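3.2 The fish-sorting game

I'll be frank about my favorite of the 6 tabletop games we studied – it's the fish. You get a shallow blue tray, a bunch of green and pink toy fish, and two small buckets in matching colors. Green goes in green, pink goes in pink. I could've played it all afternoon (and one February afternoon I did!).

We liked it because the rule fits in one breath and the colors are easy to tell apart. Figure 4a has four fish of each color in the tray, scattered any which way. 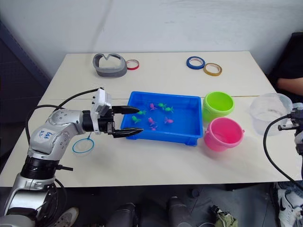

3.3 Scooping with the net

The net is where it gets fun. It's a little toy fishing net with a blue hoop and a thin handle, and in Figure 4b there's a small green toy in the mesh, up by the green bucket. A full game ends with a bare tray, so players can see right away that they're finished.

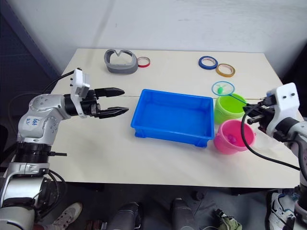
Kiều Đỗ felt the net made the game too slow for a group and would have let players use their fingers after the first few fish. I see the point, but I kept the net for all 171 rounds – the slowness is half the pleasure.

3.4 Rings and a rod

Our other color game uses flat rings laid out on the table. The ones in Figure 4c include a dark blue, an orange-brown and a red, and there's a thin rod in light blue and black. I wanted something with no buckets at all, just to compare.
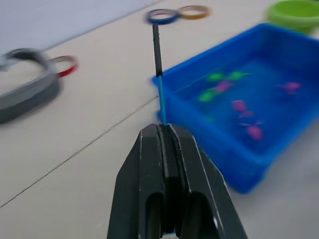
Thiện Doãn argued that rings and fish shouldn't share a score sheet, given how different the shapes are to handle. We ended up scoring them separately, 20 points each.

3.5 Adding water

Then there's the wet version, with clear water in the tray (Figure 4d, seven fish). I'd pick this one for a rainy day, towels ready.
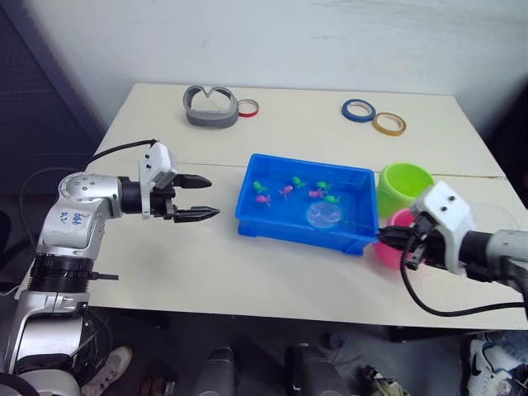

How long should one round last? We set the limit at 60 seconds per fish, wet or dry, and stopped the clock between fish.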